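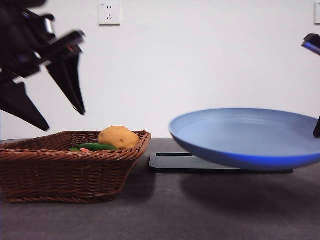 Losing a seat in a required lab over a library fine was the part that still bothered one senior, who told us it had taken an afternoon and three offices to learn what she owed, and that by then the section was full. She paid the fine that day. She took the lab a year later.

Registration holds are among the least discussed rules at Dullden College, and most students learn about them when the screen in Kundex turns gray and the "Add Course" button stops working. A hold is a flag on a student's record. It can be placed by the bursar, the library, the health center, the advising office or the dean's office, and each of those offices sets its own terms for taking it off. The registrar can see all the holds but can remove only its own.

Last fall the college placed holds on 1000 student accounts before the September add deadline. Most were cleared within two days. The ones that lasted longer tended to be small. A student who owes a full semester's tuition usually knows it and is already talking to someone. A student with an unreturned key or an overdue book may have no idea.

The money rule has changed this year. Until now any unpaid balance would stop registration, down to a few dollars on a printing account. Starting with the coming term, balances under $200 will still show on the bill and still have to be paid, but they will not block a student from adding or dropping courses. The college looked at last fall's financial holds and found that 83 percent were below that line.

Other kinds of holds stay as they were. An advising hold goes on every first-year account before each registration period and comes off when the adviser releases it. An immunization hold stays until the health center has the form in hand, and a form uploaded to Kundex is not counted as received until a nurse has opened it. In busy weeks that can take several days. A conduct hold is lifted only by the dean's office, and students with one should not expect the front desk in Wong Hall to discuss it. 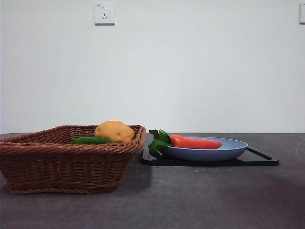 Office of the Registrar | Records and Registration | Wong Hall, First Floor

Students at the Rirkullow campus have had a harder time with all of this. Rirkullow has no bursar's window, so a payment made there goes by campus mail to the main office, and the hold stays on until it is posted. Students who pay by card through Kundex avoid the delay, but the card fee is passed on to them. Several said they would rather drive over. The college says it plans to accept payments at the Rirkullow front desk, though it has not set a start date.

Transcripts are a separate question. A student with a financial hold can see grades and print an unofficial copy, but the official one is not released. That policy was not part of this year's change, and the $200 limit does not apply to it. Graduating students with job or graduate school applications out should check their accounts early in their last term, well before the cap and gown order is due.

To look for a hold, sign in to Kundex, open the Student tab and choose Account Status. Each hold is listed with a two-letter code, the date it was placed and the office that placed it. The code is the thing to have ready when calling. Holds placed overnight do not always trigger an email, so it makes sense to look the week before registration opens and again the evening before.

A student who believes a hold was placed by mistake can file a short appeal form at Wong Hall. Course seats are not saved while the appeal is being read. If the hold turns out to be an error, the registrar can ask the department to let the student into a closed section, and the department may say yes or no.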